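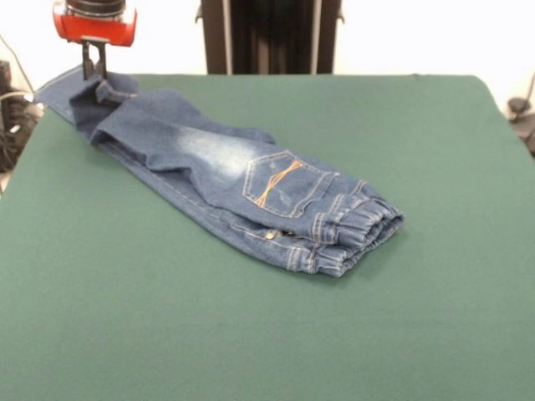

**Episode rules for a garment handling cell: when is a start state valid?**

We are writing the working rules for a cell that flattens and folds clothing, jeans mostly. Rolla, on the other shift, resets each garment to a neat pile. I drop it from a height and leave it. Our success rates differ and the log doesn't say why. Is there an accepted practice for start states, and should a failed grasp be kept?

*Grumton*

---

**Inmaculada Montoya**

Write the reset down as a procedure and give it a version number. Ours has 2 permitted start states, dropped and bundled, and the operator enters which one before the arm moves. Anything else is void.

Keep failed grasps. Label them at the time, with the cause if known — slipped, two layers caught, seam missed. We hold 3336 episodes and the 93 deleted in the first month can't be recovered. Change the garment after 50 cycles, as denim softens and the creases fall differently.

Clear the table of everything except the garment. Nobody reaches over it while the drives are live, whatever the speed limit is set to.

---

**Hughes**

Same as above, but check your risk assessment covers loose cables near the table. Ours didn't until a Friday audit.

---

**Cloltell**

We just drop them. Works fine.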